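Student Project Report
Visit to the Undix Robotics Lab, Skisbridge
Submitted for Introduction to Automation, spring term

1. Purpose of the visit

Our group went to the Undix open day in May to see how a robot arm is taught to pick things up. The assignment asked us to watch one demonstration from start to finish, take notes, and compare what we saw with the chapter on end effectors. We chose the simulation demonstration, since our own project uses the same kind of two-finger gripper.

2. What the lab does

Undix tests its control software in a simulator called Skidance before anything runs on the real arm, which is named Dhanial. The staff build a virtual room, load objects into it, and run the gripper through the same job many times. A full batch is 1006 runs and goes overnight. On the open day they ran batches of 50 so that visitors could see a result before moving on.

3. The demonstration

We were in the afternoon group and had two screens to look at. One showed the numbers from the controller: finger opening, wrist angle and contact force. The other showed the view from above the gripper, looking past the fingers to the floor. We were allowed to stop the run at any point and ask questions.

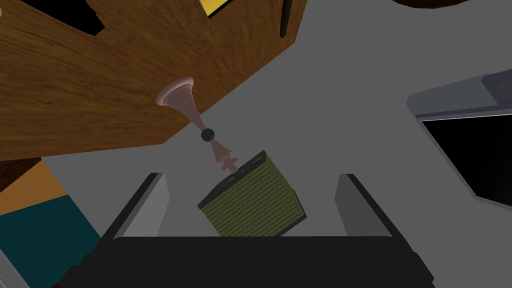 Volume 7, Number 5

Our group stopped the run with a green cube-shaped piece between the two light gray fingers. A pale pink part with a flared end stands on top of it, and the whole thing is tilted. We asked why a shape like this was in the test set. The answer was that a plain block is too easy. With a long part on top, the weight is no longer centered over the place where the fingers close, so the software has to plan for the object turning in the grip.

The furniture also matters. In our stopped view the flared end overlaps the edge of the wooden tabletop. A planner that only looks at the cube could move the gripper to a safe position and still hit the table with the pink part. Skidance treats the gripper and the held object as one shape when it checks for collisions.

4. Comparison with the textbook

The chapter describes gripping as two steps, closing and lifting. At Undix it was split into more steps, and the wrist angle was checked at each one. The chapter also assumes the object's center of mass is known. In Skidance it is changed slightly for each run so the software does not depend on one exact value.

5. Problems and changes to our project

We did not get to see Dhanial move, as the real arm was shut down for a cable change. We also forgot to write down the force readings from the second batch, so our table covers only the first.

For our own gripper we will add a test object with an off-center top and rerun the collision check with the object included. The code for this is in Appendix B.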